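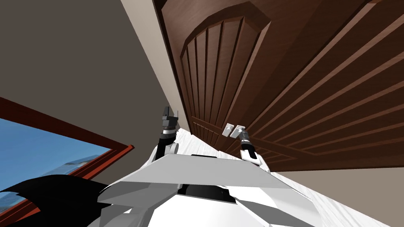 Vol. 6, No. 3

Let the Club Keep Its Door

The robotics club at Hokton wants to spend another term on one task: getting a simulated two-armed robot to open a door. Several parents have asked why. The students have no machine to carry into a gym, and there is no trophy at the end of it. I think the club should be allowed to go on.

I have sat in on the meetings since July. Most of the talk is about the handle. A small white lever on a big brown door sounds like an easy target until a student has to decide where the fingers go, how hard they close and what the other arm does in the meantime. Shengli Ren, a junior, wanted the right gripper to come at the lever from below. Guangming Yin thought that was a mistake and said so for most of an afternoon. They settled it by running both versions and reading the logs.

By the end of last term the club had logged 583 attempts. Most failed. A failed run in simulation costs a few minutes and breaks nothing, so a ninth grader can try a bad idea without asking anyone's permission. When the school entered the Wasero competition two years ago, the team had one real arm, and the same two seniors ran it all season while everyone else cut cardboard.

The case against is fair as far as it goes. Students ought to handle real parts. A simulated hinge does what its settings tell it to do, and a real one sticks. De Luca, which lent the school its old arm, has offered to do so again, and I would take the offer. It should come on top of the door project and should not replace it.

The Cindover budget meeting will be asked for six more computers. That is less than one season of travel and entry fees. The students have asked for them in writing, with their run logs attached, and the board should read the logs before it votes.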